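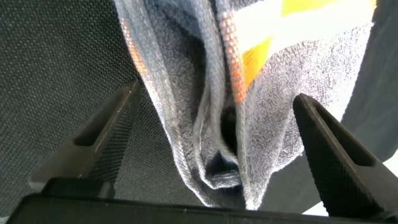

Page last changed: 20th July

Talks > Textiles and laundry > Speaker notes > Terry cloth in service

Search talks and notes

Terry cloth in service: why towels stop drying people

Speaker notes, long version. Slide changes are marked in brackets. Handouts are to be on the chairs before the start.

[Slide 1 – title]

Wait for the doors to close. Say that the talk covers cotton terry in shared use: pools, small hotels, changing rooms. Microfibre is left out. So is anything to do with bathrobes, although the same cloth is often used for them.

[Slide 2 – the cloth]

Terry is woven with two sets of warp threads. The ground warp is held tight and the pile warp is fed slack. When the reed beats up a group of weft threads, the slack threads are pushed into loops. In the usual three-pick terry, each row of loops is fixed by three weft threads.

The loops do the drying. They add surface, and water moves into the gaps between fibres before it moves into the fibres themselves. Longer loops hold more water but catch more easily, and they take longer to dry on the line. Pass round the Ovby sample here, with the cut edge showing. Ask for it back.

[Slide 3 – weight]

Weight is given in grams per square metre. Buyers tend to treat it as a measure of quality, and it is a poor one. A heavy towel can be made from short, coarse yarn with a dense ground and will feel thick in the shop. Staple length and yarn twist say more about how it will wear. Low-twist yarn is soft and takes up water quickly, but sheds more lint in the first washes.

[Slide 4 – new towels]

New towels often repel water. Mills apply a softening finish so that the cloth handles well on the shelf, and the finish coats the fibre. Wash before first use, warm, with detergent and no softener. Two washes are usually enough. If drops still sit on the loops after that, wash again.

[Slide 5 – the Bunport trial]

The Bunport pool bought one batch of 186 bath towels, all the same shade of grey. They were split between two laundries. Ninitz used a softener in every load. Nowicki used none and set a longer rinse. Water, drum size and dryer type were matched as far as the two sites allowed.

The test was a simple sink test: a square of cloth laid flat on water, timed until fully wet. Samples were taken at delivery, after 5 washes and after 16.

Results, in words only, as the chart is hard to read from the back:
– At delivery both groups floated for a long time.
– After 5 washes the Nowicki samples wetted quickly. The Ninitz samples were slower, with wide scatter.
– After 16 washes the gap had widened. The Ninitz samples were still softer in the hand.

State the limits before anyone asks. One batch, one pool, and chlorine carried in on some of the cloth. The trial does not show what happens over a full service life – it was stopped in August when the towels went back into common stock.

[Slide 6 – stiffness]

Line-dried towels go stiff. Hard water is the usual explanation and it accounts for part of it. Stiffness is also seen in cloth washed in soft water: a little water stays bound to the cotton surface and appears to link neighbouring fibres. Shaking or tumbling breaks the links. Ten minutes in a cool dryer before or after the line will do.

[Slide 7 – snags and edges]

A pulled loop does not run as it would in a knit. Cut it level with the pile and leave the ground alone. Never pull it through.

Side hems fail before the pile in most shared stock. Check stitch length when buying, and look at the corners, where the hem is turned twice. Shrinkage in the header bar makes the ends wave. This is cosmetic.

[Slide 8 – when to retire]

Use the sink test again. Wash without softener first, then test. Cloth that still wets slowly, or where the ground shows through between the loops, should go to rags.

[Slide 9 – questions]

Likely ones: vinegar in the rinse (removes some scale, may harm rubber seals in the machine); bleach on colours (no); drying on radiators (slow, and uneven). For prices, refer people to the handout.

Leave the last slide up. Collect the Ovby sample from the back row.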